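The weight goes back on the rack

Teaching a robot to tidy a gym starts with a person doing it, over and over, by hand

By the time the first members arrive at the Plitow gym, Annelies Van Acker has usually put the same weights away more times than she would like. She lifts one off the floor, sets it on the rack, steps back, and says "end." Then she takes it down again.

Van Acker works for Druko, a small company that builds software for mobile robots. Her current project is called Alva, and its goal is easy to state: a two-armed machine that can clear a gym floor after closing. Getting there is slower. Alva learns from demonstrations, and every demonstration has to come from somebody's arms.

The team collects them in two ways. In the first, a person does the job with their own hands, and a camera at head height records what those hands do. In the second, an operator stands a few yards from the robot and steers its arms with a pair of hand controllers. The first is quick and gives natural movement. The second is awkward, but it gives the team joint angles and motor loads the robot can use directly.

"With my own hands I can do a pickup in 5 seconds," Van Acker says. "On the controllers it can take me 17, and I'm one of the faster ones."

Druko has 400 hand demonstrations of kettlebell pickups and returns that it considers good enough to train on. It wants 400 more from the controllers before the summer. Gopinath Varghese, who runs the training side, throws out a fair share of what comes in. Some clips go because the demonstrator's head turned away at the wrong moment. Others go because the person did something no gripper could copy, like nudging a weight straight with a foot.

Kettlebells were Varghese's choice. Dumbbells are simpler, he says, and the robot could already manage those in the lab. A kettlebell hangs below its handle and swings if you hurry it. Where you take hold of the handle decides how it hangs, and on a crowded shelf the handles get in each other's way. Polished metal is a problem of its own for the depth sensor, which tends to see holes where there is chrome.

Demonstrators get one page of instructions. Keep both hands in view. Move at a normal pace. Use the second hand to steady the weight if you want to, but decide before you start and stick with it for the whole batch. That last rule came from Varghese, after an early version of Alva learned to bring its left arm halfway over and leave it there.

The robot itself came from Mirnedico, which makes lifting equipment for hospitals and had a spare base with strong enough arms. It is rated for more weight than anything on the gym's lower shelf. So far it handles the lighter kettlebells on most tries when they stand apart – and does badly when two are touching.

Van Acker's next batch is all returns, with the neighbors left in place on the shelf. She has asked for a stool. 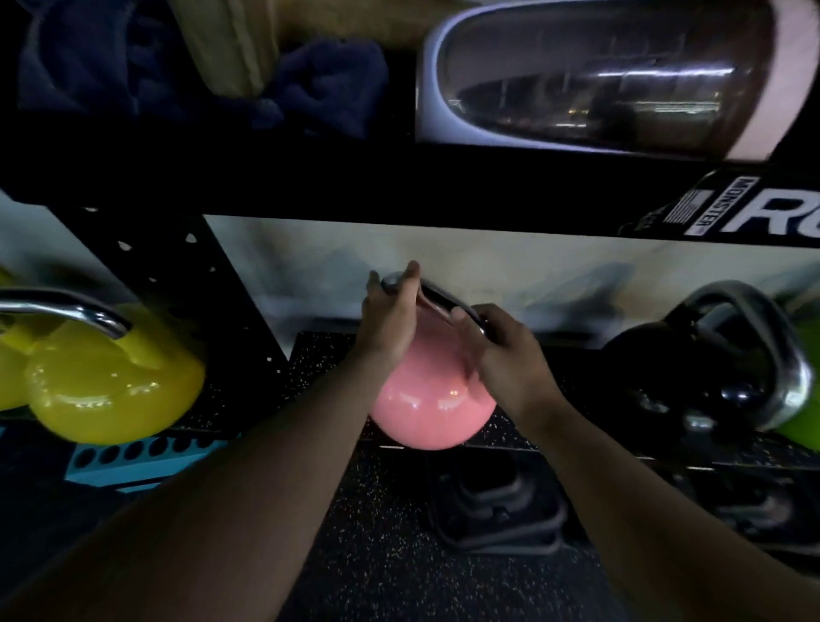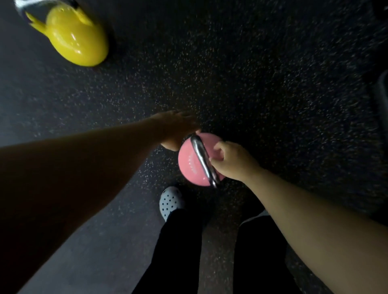

Hands on the pink kettlebell in both views: at the rack, top, and on the gym floor with the yellow one nearby.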